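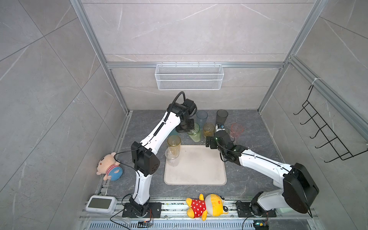
두 팔이 한 작업대를 나눠 쓸 때의 규칙

물류 자동화 업체 클릴트포트(Cliltport)의 시험실에는 벽마다 같은 종이가 붙어 있다. 제목은 '양팔 셀 작업 기준'이고 항목은 16개다. 2024년 9월에 개정된 판으로, 앞선 판보다 네 항목이 늘었다. 늘어난 항목은 모두 두 팔의 작업 범위가 겹치는 구간에 관한 것이다.

소형 로봇 팔은 사람을 크게 다치게 할 힘이 없다는 인식이 오래 있었다. 책상 위에 올릴 만한 크기이고 다루는 물건도 플라스틱 컵이나 쟁반 정도다 보니, 대형 산업용 로봇에 적용하는 절차를 그대로 가져오는 곳은 드물었다. 대신 연구실마다 구두로 전해지는 습관이 있었다. 클릴트포트도 3월까지는 그렇게 일했다.

습관을 문서로 바꾸게 한 것은 사고가 아니라 기록이었다. 두 팔이 같은 컵 무리로 동시에 접근하다 멈춘 사례를 모아 보니 400건이 넘었다. 파손은 거의 없었지만 멈출 때마다 담당자가 셀 안으로 손을 넣어 컵을 다시 세웠고, 그때 팔의 구동 전원이 살아 있던 경우가 적지 않았다. 개정 작업은 이 대목에서 출발했다.

겹치는 구간을 먼저 정한다

기준 첫머리에는 '공유 구역' 항목이 있다. 두 팔을 같은 레일에 나란히 세우면 가운데 바닥은 대개 양쪽 모두 닿는다. 이 구역을 도면에 그리고, 한쪽 집게가 들어가 있는 동안 다른 쪽이 따라야 할 속도와 거리를 적는다. 클릴트포트의 값은 집게 사이 최소 12센티미터다. 두 집게가 함께 물건을 잡아야 하는 작업은 예외로 두되, 작업 이름과 승인 날짜를 따로 남긴다.

가운데에 쟁반을 놓고 주위에 컵을 늘어놓는 정리 작업은 이 항목이 가장 자주 걸리는 유형이다. 왼팔과 오른팔이 모두 컵 위로 뻗어 들어오고, 컵은 서로 가깝다. 하나가 쟁반 위에 넘어져 있으면 세워 둔 컵을 기준으로 짠 접근 경로는 맞지 않는다. 기준은 넘어진 물건을 '비정상'으로 분류하지 않는다. 시작 상태의 하나로 보고, 넘어진 채로 시작하는 조건을 시험 계획에 넣도록 했다.

반투명 용기에 대한 주석도 있다. 색이 옅거나 투명한 컵은 뒤에 있는 물건과 윤곽이 섞여 보일 수 있다. 그래서 컵 색을 한 가지로 통일해 시험한 결과만으로는 합격 처리를 하지 않는다. 투명한 것, 옅은 색, 짙은 색을 섞어 배치한 결과를 함께 제출해야 한다.

케이블과 기판

두 번째 묶음은 배선이다. 손목 위로 넘어가는 나선형 케이블은 팔을 접을 때와 뻗을 때 늘어지는 길이가 다르다. 기준은 관절을 양 끝까지 움직여 케이블이 집게나 물건에 닿지 않는지 확인한 뒤 길이를 정하도록 한다. 확인은 팔마다 따로 하고, 이어서 두 팔을 함께 움직여 한 번 더 한다.

받침대 근처에 다는 소형 기판도 점검 대상이다. 장비를 설계하는 뎀콤(Demcombe)은 기판을 레일 아래쪽에 붙이는 배치를 즐겨 쓴다. 바닥 면적을 차지하지 않고 배선이 짧아지기 때문이다. 다만 앞쪽에서 손이 자주 드나드는 셀이라면 덮개를 씌우거나 위치를 옮기는 쪽을 권한다. 통풍구 앞을 기판이나 전선 다발로 막지 않는다는 문장은 이번에 새로 들어갔다.

셀 안에 무엇을 둘 것인가

현장에서 의견이 가장 많이 갈린 것은 작업과 관계없는 물건이다. 컵을 다루는 셀 한쪽에 봉제 인형이 놓여 있는 일은 흔하다. 초안은 당일 작업에 쓰지 않는 물건을 모두 치우라고 했다. 시험 담당자들이 반대했다. 실제 가정이나 매장에는 늘 다른 물건이 있고, 빈 바닥에서만 시험하면 결과를 믿기 어렵다는 이유였다.

확정된 문구는 절충에 가깝다. 작업 대상이 아닌 물건을 둘 수 있으나 시작 전에 목록에 적고, 팔의 받침대와 회전하는 관절에 끼일 수 있는 자리는 피한다. 앞 레일 위에 올려 둔 물건도 목록에 포함한다. 벽에 건 철망 바구니나 고리 선반은 고정물로 보며, 도면에 위치와 돌출 길이를 표시한다.

손을 넣는 순서

기준에서 가장 짧은 항목은 사람의 개입 절차다. 두 팔을 모두 정지시키고, 구동 전원을 끊고, 표시를 확인한 다음 손을 넣는다. 한쪽 팔만 멈춘 상태에서는 들어가지 않는다. 손목 카메라에 초록색 표시등이 켜져 있어도 이를 안전 상태의 신호로 읽어서는 안 된다. 제조사마다 색의 뜻이 다르고, 카메라의 표시등은 팔의 구동 상태와 무관한 경우가 많다.

교육에서는 이 부분에 시간을 가장 오래 쓴다. 신입 담당자는 혼자 셀을 맡기 전에 정지와 재시작을 반복하는 실습을 거친다. 다시 움직일 때는 저속으로 한 차례 돌린 뒤 원래 속도로 올린다.

기록은 어디까지 남기나

협력사 프랄렌(Pralen)은 같은 기준을 받아들이면서 기록 양식을 줄였다. 한 셀에서 한 달에 최대 4000회의 동작이 나오는데, 매번 모든 항목을 손으로 적을 수는 없다는 판단이었다. 이 회사는 배치 변경, 사람의 개입, 예상하지 못한 정지만 수기로 남기고 나머지는 제어기 기록에 맡긴다. 클릴트포트도 같은 방식을 검토하고 있지만 물건 목록은 계속 손으로 적을 계획이다. 제어기는 누가 언제 인형을 옮겼는지 알지 못한다.

아직 정하지 못한 항목도 있다. 집게 끝의 고무가 닳았을 때의 교체 시점, 서로 다른 업체의 팔을 한 레일에 세울 때의 책임 구분이 그렇다. 두 항목은 다음 개정판의 검토 목록에 올라 있고, 그때까지는 셀마다 담당 부서가 정한 값을 쓴다.

월간 어번(Urban) 편집부 | 기사 문의 및 정정 요청: 편집부 | © 어번. 무단 전재 및 재배포 금지 | 맨 위로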